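May 4, 2022

Back on the desktop rebuild cell, picking up where Ylva and I left the planner. Short version: the socket pose is finally stable, the insertion controller still isn't something I'd show Folke, and I found a really dumb frame bug that explains a lot of January.

Frame bug first, so it's written down somewhere. Lurkar (our planner wrapper, for anybody new reading this) was taking the fixture transform from the config file and then applying the left arm base offset to it again whenever the right arm asked for it. The left arm never saw a problem. The right arm got a tray that was shifted just enough to look like bad hand-eye calibration, and so of course I went and redid the hand-eye calibration. Twice! Fixed in the transform lookup, plus a test that asks for the same tray pose through both arms and fails if they disagree by more than 2 mm. Edvin, please pull before you run anything.

Setup for the runs: tower on its side with the panel off, socket lever up, CPU parked in its pocket on the printed tray. 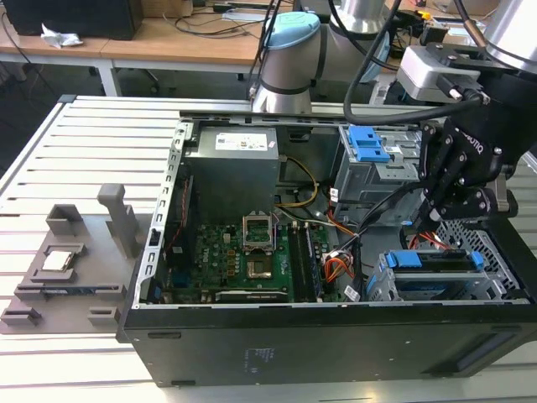 CPU in the tray pocket, socket open, gripper on the drive cage side.

Perception. The old socket detector was matching on the whole retention frame and got confused by anything shiny nearby. I switched it to a two-step thing: find the board first, get a rough plane from the depth, then only search a small window for the socket opening. Way better. I ran it on the 1,498 saved views from Eilif L.'s collection and went through the failures by hand (coffee required). Nearly all of the bad ones are the power cable bundle crossing the search window when the view comes in low from the power supply side. I don't want to train around that yet. Easier to have the planner pick a viewpoint that doesn't look through the wires, so I added a penalty term for it. The weight is a total guess, it's in the yaml as cable_view_cost if you want to play with it.

Planning. The drive cage is the thing that keeps biting us on the right arm. The collision model had it as one box with a fat margin, and with the fingers modeled open there was basically no path down to the RAM slots. I split it into the cage and the blue latch as separate shapes and cut the margin, and planning now comes back inside the 60 ms budget for most starts. It still times out when the other arm is parked over the case. Eilif T. thinks we should just reserve the space over the board for one arm at a time and stop being clever about it. He may well be right, ugh.
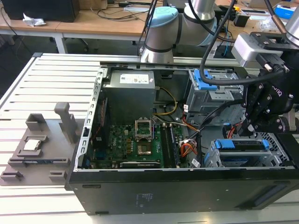

Both arms over the case. CPU on the tray, hard drive in the lower bay.

Control. Left the spiral search alone, only touched the force filter. The cutoff was low enough that contact showed up late, and by then the search had already moved on to the next ring. I raised it, and the trace looks noisier but contact lines up with the motion now. Need to check it against the arm's own cable, I have a hunch the drag from it shows up as a side load at the wrist in some poses.

Also bumped the planner's max iterations to 4,000 for debugging. DO NOT leave it there, it hides the timeouts.

To do:
- latch shape: measure it properly, I eyeballed the height
- log the raw wrench next to the filtered one
- try Eilif T.'s one-arm-at-a-time lock in the Ramix scheduler
- ask Ylva if the RAM holder pose in the tray file is from the old print or the new one
- push the yaml (forgot again)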